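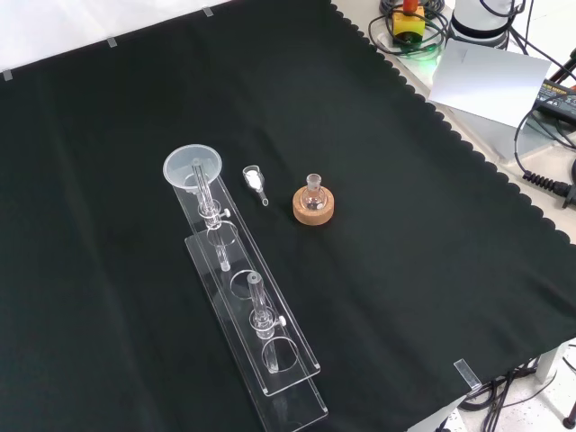
Search this site Go

Blueberries in pots: the lazy gardener's fruit

Forget the veggie patch for a minute. If you've got a sunny step, a balcony, a strip of concrete beside the bins, you've got room for blueberries.

I started with one. A sad little stick from the clearance table at the Ullville nursery, bought in December because it was cheap and I felt sorry for it. Now I have a row of them down the side of the house and the kids graze there after school like goats.

First thing — acid soil. Blueberries want it, and most garden dirt won't do. Azalea and camellia mix is the easy answer. Don't add lime. Don't add mushroom compost either, I did that once and the leaves went yellow in a fortnight.

Pot size matters more than people think. Start with something 40 cm across and plan on going bigger. Terracotta looks lovely but dries out fast in a heatwave, so I use plastic and put up with the colour. Holes in the bottom, plenty of them. Feet or bricks underneath.
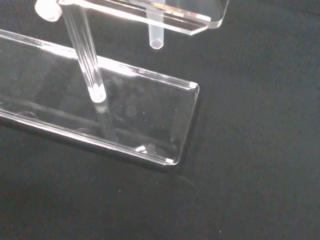 Water. Lots, but never a soggy pot. Roots are fine and shallow and they sulk if they dry out even once. In summer mine get a drink every morning, and on a scorcher another one at tea time. Rainwater if you can get it. Tap water is often on the alkaline side and it creeps up on you. A thick layer of pine bark on top helps heaps.

Varieties now. Warm coast, go for a low-chill type. Marikar is the one I'd buy first, compact, neat, fruits early. Lollina is taller and a bit floppy but the berries are huge and teh flavour is better, to my taste anyway. Cold inland gardens can do Ferier, which drops its leaves and turns a good red on the way. Grow two kinds if there's space. You'll get more fruit from both.

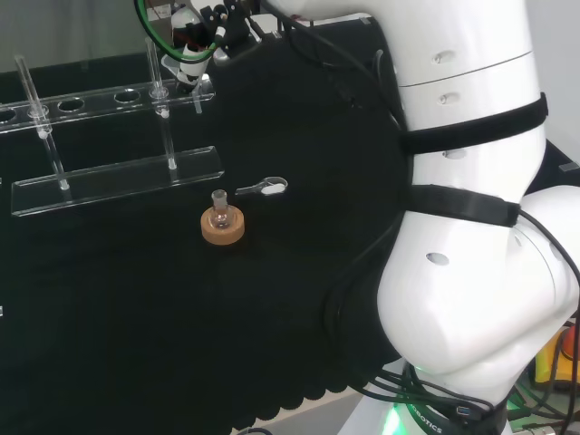

Feeding is easy. A handful of azalea food in early spring, another once picking is done. Go light. Too much and the leaf tips burn.

Pruning, hardly any for the first couple of years. Pull the flowers off a brand new plant, painful I know, and it'll put its strength into roots. After that take out the oldest wood in winter, right down low, plus anything twiggy or crossing.

Birds. They will find your berries before you do. Fine net over a frame, pulled tight and pegged down so nothing gets tangled. An old net curtain works to.

And wait before you pick! Blue isn't ripe. Give them a few more days, till they roll off into your hand with no tugging. Then eat them standing up.

Back to top | Contact us | Copyright February 2025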